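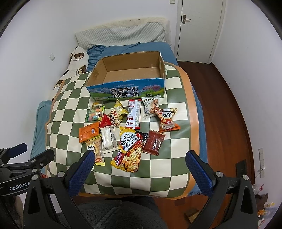
Hand-held grippers over a checkered work surface, with snack packets in front of an open, empty carton.

Home | Reviews | Guides | Workshops | Contact

Review: Clamdale Packing Course for Home Builders
Reviewed by Rūta Šimkus

The Clamdale Packing Course is a written build guide with supporting software. It is intended for persons who wish to construct a small robot cell, at home or in a shared workshop, that will pick up packaged goods and place them in a carton. The builder first records the task by hand with hand-held grippers and then uses the recordings to train an arm. The course is sold as a download at $626. That price includes the Allska recording software and a year of updates, but no hardware. Purchasers must supply their own grippers, computer and arm.

This review covers the first two parts of the course, which deal with the work area and the recording of demonstrations. The arm itself is treated in the third part and will be reviewed separately in July.

Setting up

The guide asks for a flat surface that can be reached from one side, an open carton without flaps, and a selection of ordinary packaged food. It does not require a dedicated bench. The chapter on surfaces is short and could be clearer. It recommends "a plain or lightly patterned surface" and gives no view on bold patterns, although many households will have a checkered mat or tabletop and little else of the right size. Our recordings on green and cream squares were accepted by the software without a warning. A sentence on the subject in the next edition would save purchasers some doubt.

The advice on choosing goods is considerably better. The author of the guide asks for variety in shape and stiffness and limits each item to a weight of up to 300 grams. Triangular and pyramid-shaped packets are specifically encouraged. Clear bags are to be introduced only after the builder is comfortable with printed ones. We followed this order and consider it sound. Small round candies shift inside a bag when it is lifted, and the wrist must be kept level throughout the movement.

Recording the task

Each session is limited to 60 minutes. The limit is enforced by the Allska software, which closes the recording and asks the operator to rest. Some members of the Babalola shared workshop, where a second copy of the course was tested, found this restrictive. In our opinion the limit should remain, with an option to finish the carton in progress.

The instructions for approaching an item are the strongest section of the course. The operator is told to open the fingers fully, align them with the shorter side of the packet, and descend before closing. Large flat items, such as instant noodle packets, are given a chapter of their own. The guide advises gripping these by an edge and turning them upright before they are moved to the carton.
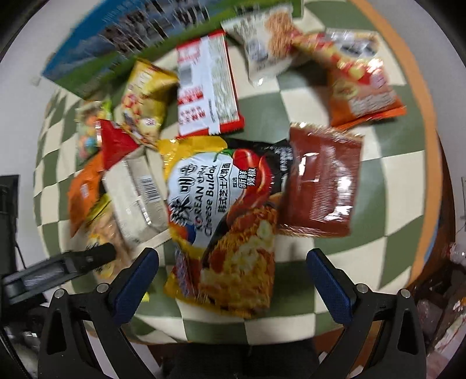

Open gripper fingers at a packet of Korean cheese buldak noodles, among other snacks on the checkered surface.

Overlapping items receive less attention than they deserve. A pile of snack food seldom lies in tidy rows, and a thin sachet resting partly on a larger packet presents a real choice to the operator. The guide states that the upper item should be taken first, but its illustrations show only separated goods. Builders who intend to pack from a mixed pile should expect to develop their own routine and to apply it consistently from one recording to the next.

Software

Allska installed correctly on both test computers. The review set contained 401 recordings, and the search function returned individual entries promptly. Labels may be edited after a session has closed. The export function, however, writes all entries to a single folder and does not preserve the session names. The publisher was informed of this on 23rd April and has confirmed that a correction is planned.

The help pages are written in plain language and may be printed. Text size cannot be changed on the main recording window, and this should be addressed for operators who stand at some distance from the monitor.

Suitability

The course is suitable for adults with basic computer skills and some patience for repeated manual work. Prior knowledge of robotics is not needed for the first two parts. Those who already own a recording program will find the price difficult to justify, as the written guide is not sold alone.

Rating: 4 out of 5 for the written guide; 3 out of 5 for the software.

The Nitby test library holds one copy of the course, which may be consulted by members on request.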